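Skanel Sets Aside Budget for 20 Laundry-Handling Robots

PICKERING, April –

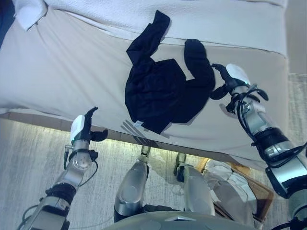
A robot holds the cuff of a black long-sleeved garment laid out on a bed.

Skanel is pleased to share that it will buy 20 two-armed robots from Florkier over the coming budget year, with training and spare grippers included in the price.

"We spent a good long while on the numbers, and we're so glad to be here," said Soo-ah Ji, head of purchasing. Leasing remains open for a further 30 – a decision is due next spring.

Contact: Gilmar Amaral, Skanel, extension 1801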